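Stavumero Stuffed Animal Chair Cover, large: a review
Posted Oct 17, 2019

What it is: an empty bag that wants to be a chair
Price paid: $50, plus shipping
Verdict: kept it, with remarks

The idea is simple enough to explain to a dog. You own too many stuffed animals. You also own a child who needs somewhere to sit. The Stavumero is a big round cotton sack with a zipper, and you feed the animals into it until it turns into furniture. You are paying for the privilege of supplying your own filling, and I went into it knowing that.

We ordered ours in April, when the plush situation had spread out of the bedroom. We had already been through a Coritz corner hammock (pulled out of the drywall, took some paint along) and a set of Nkosi stacking bins, which are good bins, and which my kids emptied every day to reach whatever was at the bottom. It is always at the bottom. I don't know how toys arrange this among themselves.

So, the bag. It arrives folded flat in a mailer and looks like a shower cap for a cow. Ours is the gray stripe. The other choices were navy, a yellow I would call "cafeteria," and a unicorn print that my daughter campaigned for with real skill and lost. The fabric is a medium canvas, stiff at first, softer after a couple of washes. The seams are double stitched. I pulled at them the way people kick tires, learned nothing, and moved on.

Filling it

The instructions are one card with one drawing on it, showing a smiling woman dropping a single teddy bear into an already full bag. I would like to meet her.

In practice you want the big floppy animals in first, around the outside, and the small dense ones in the middle. I did it the other way around and made a chair with a bony rim and a hole in the center. My son sat in it and vanished up to the shins. He asked to do it again, so in fairness to Stavumero, that counts as a feature for part of the market.

Anything with hard parts needs to stay out. Plastic eyes are fine. Plastic noses are mostly fine. A music box is not fine, and neither is the owl with the battery pack, who now lives on a shelf where he can hoot at the ceiling. You also want to check the pockets on anything with pockets. Ours had a kangaroo with half a granola bar in her pouch. I can't blame the chair for that, but it was in there a while and the chair had begun to have a smell.

How full is full? The card says "until firm." After two rounds I can tell you that until firm means every stuffed animal in the house plus the guest pillow. The large size takes an astonishing amount. If you have a modest, well-behaved collection, buy the medium, or borrow some of mine.

The zipper

The zipper is the best part and also the part that will make you say things. It's long, it's metal, and the pull is a decent size for adult fingers. It runs straight across the top, so the opening is wide enough to get both arms in. Other brands I looked at put a short zipper on the side, and retrieving a giraffe through one of those must be like working as a country vet.

The trouble comes at closing time. Fur gets in the teeth. It will be the longest fur on the most loved animal, and it will happen at bedtime. I've found that somebody has to press down along the seam with a forearm while somebody else pulls. There's a fabric guard behind the teeth that is supposed to stop this, and it's a nice thought. I rub a candle stub along the teeth every so often and it runs smoother.

Sitting in it

I have sat in it. My kids are 6 and 7 and they use it daily, for reading, for wrestling, and for lying across on their stomachs while complaining of boredom. For them it holds its shape well enough. For a grown person it's more of an event. You go down in stages, something's elbow finds your kidney, and getting out again calls for a roll to the side and a moment on all fours. It is not as comfortable as a real beanbag. It's a good deal more comfortable than the floor, and the floor was what we had.

It also slumps. Plush packs down, and after a week of use ours goes from round to something like a dropped pie. A few kicks around the base bring it back up. There is a carrying handle on top, sewn on well, and I would only use it for dragging. Full, the thing is heavier than you expect, in the way that a sleeping toddler is.

Washing

Cover goes in cold, comes out looking like a cover. I dried it on low and it shrank a little, which if anything improved the fit. The stripes have stayed put.

The washing of the cover takes an hour. The trouble is what you do with the contents in the meantime, and this is where I'd take a star off if I gave stars. Empty a full Stavumero and you get back, all at once, every animal you thought you had dealt with. They don't look like a chair's worth of stuffing when they're out. They look like a town meeting. They take over whatever surface is closest, they get mixed in with the things that were already there, and then the children come in and greet them all like soldiers home from the war. Favorites are rediscovered. New favorites are declared. Several of them can't possibly go back in.

I have a rule for this now. Each kid may pull out one animal per wash, and one has to go in as replacement. The white one with the long ear has been pulled out every single time, and has never been in the chair for longer than a night. Some animals just aren't cut out for upholstery. The bears go back without a fuss. So does the pink one with the red fuzzy brim, who seems to have no strong feelings.
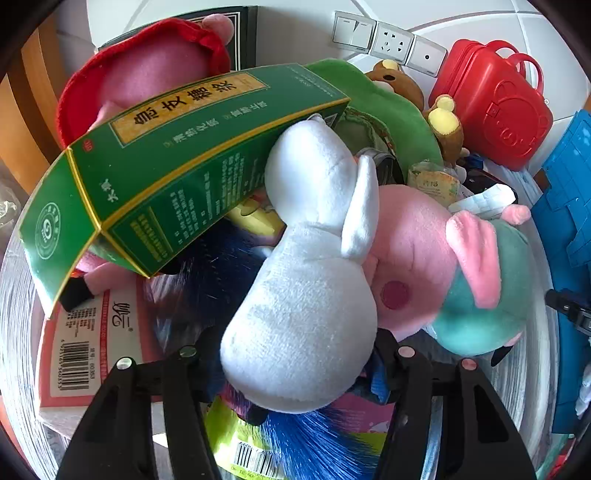 Elif Naz Ağca wrote in under my earlier post on the Nkosi bins to say that she had given up on the chair-cover idea altogether. Her two kept unzipping it to get at one bear, so by dinner the chair was flat and the bear was in the bathtub. She switched to the Rulero wall net, the long one with the wooden rail, and said the kids could at least see what they owned. Her one complaint was dust. She wanted to know if mine stayed zipped, or if I was only reviewing it in the first flush.

It's a fair thing to ask, so I kept using it before posting this. We're well past the flush. It stays zipped most days. What helped was leaving the true favorites out from the start and giving them a basket of their own, so the only animals inside are the ones they don't go looking for. The first few weeks, before I worked that out, went just as she describes, minus the bathtub. In our case it was the salad spinner.

I did look at the Rulero net after that. It's a handsome thing and it costs less. It also needs screws in a wall, and I refer you to the hammock. If you have solid studs in the right place and your kids don't climb, I'd think about it. The dust would bother me too. The chair does keep dust off, and I hadn't given it credit for that until I shook out an elephant who'd spent the summer on top of the wardrobe.

Other small gripes, in no order

The care label is sewn to the outside, right where a bare leg goes. Cut it off and keep it in a drawer.

The company sends email. I bought one bag and they write as if we were engaged.

The zipper pull has no child lock. They sell a small clip for it separately, which strikes me as a bit rich for a bag that arrived empty.

Canvas picks up pet hair like it's being paid. Our cat has decided the chair is hers between breakfast and school pickup, and there's a cat-shaped dent in it that no amount of kicking gets out.

And the stripes on ours don't line up across the zipper. They're off by the width of a finger. My husband says he has never noticed. I have noticed it every day for six months.

Who should get one

If you've got a big heap of plush that nobody will part with and not much in the way of closet, the large is money reasonably spent. If your kid has three animals and loves them dearly, leave them alone and buy a chair. If you're hoping it will lead to fewer stuffed animals in the house, I have bad news. My mother came to visit, gave it a poke, said it looked a little underfed, and was back from the store with a hippo before I'd found the card with the instructions on it.

The hippo went in headfirst. The zipper closed on the second try.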